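Esther Odera
1/ We're hiring at Nalell Animal Clinic. One full-time veterinary technician and one part-time front desk person. Thread with what the jobs are, what they pay attention to, and how to apply. Please read to the end before you send a message, most of the questions I got last time are covered.

2/ Who we are: a small animal practice in Vadham. Dogs, cats, and a fair number of rabbits. Three doctors. Salvador Peixoto has been here the longest and does most of the surgery. I manage the practice and do the hiring, so your application comes to me.

3/ The technician job. Full time, four ten-hour shifts. You'd be placing catheters, running anesthesia under a doctor, taking X-rays, cleaning teeth, drawing blood and running it in house. You'd also be holding animals, mopping, and doing laundry. Everyone does laundry, including the doctors.

4/ You need to be licensed in the state or have a test date on the calendar. If you're still in school and graduating this spring, apply anyway and tell me the month. We've hired two techs that way and both are still here.

5/ Experience: one year or more in a clinic is preferred. Shelter work counts. Large animal work counts too, but expect to spend your first weeks relearning how to hold a cat.

6/ The front desk job. Part time, afternoons until we close at 7:00, and every other weekend morning. Phones, check-in, payments, refill requests, records from other clinics. No medical background needed. You do need to be able to type while someone is talking to you.

7/ The phone is the hard part of that job. Some callers are upset and some are upset about money. We train you on what to say and when to hand the call to a tech or a doctor. You will never be asked to give medical advice.

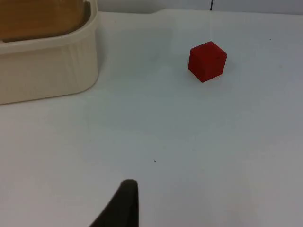

8/ Training. Technicians shadow for two weeks, then work paired with another tech until both of you agree you're ready. Front desk is one week of shadowing and then you have someone next to you for a while. There is a checklist for each job — 13 pages for techs, four for the desk. I can send it ahead of time if you want to see what you're getting into.

9/ Software. We moved our records to Rebelo in February. If you've used any other clinic system you'll pick it up. If you haven't used one at all, that's fine too. A few of our older charts are still on paper and we pull those as the patients come in.

10/ Volume, because people ask. We see roughly 190 appointments in a normal week across all the doctors. Summer is heavier. Surgery is mornings only, and we stop booking new sick visits an hour before close so that people can leave on time. Most nights they do.

11/ Pay. Both jobs are hourly. The range for each is printed on the first page of the application, so you don't have to interview to find out. Where you land depends on license and years worked. Overtime is paid as overtime.

12/ Benefits for full time: health insurance after 60 days, paid time off from the start, your license renewal, and $2000 a year for continuing education. Part time gets paid time off at a lower rate. Everyone gets $200 a year for scrubs and shoes, and a discount on care for their own pets.

13/ On call: none. After-hours calls go to the emergency hospital on Teruteck Road. We've had that arrangement for years and don't plan to change it.

14/ How to apply. Pick up an application at the front desk or ask me for the PDF. Fill it out and send it back with a resume and two references. At least one should be someone who has supervised you. A cover letter is optional. If you write one, keep it to a page.

15/ Dropping it off in person is fine, but please don't come between 8:00 and 10:00 in the morning. That's surgery drop-off and the lobby is full of people and carriers. Early afternoon is better.

16/ Interviews are with me first, about half an hour. If that goes well you come back for a paid working day. You'll meet everyone on shift, and Dr. Peixoto will sit down with you at lunch. Techs won't be asked to do procedures on that day — you're mostly watching, and asking us questions.

17/ I answer every application, including the ones where the answer is no. It can take me up to two weeks. If you haven't heard by then, call and ask for me by name.

18/ A couple of replies already, so adding here. Yes, the tech job can start later in the spring for the right person. No, we don't have a kennel assistant opening right now, but I keep those applications and go back to them when something comes up.

19/ And yes, you can apply for both jobs. Use one form and check both boxes.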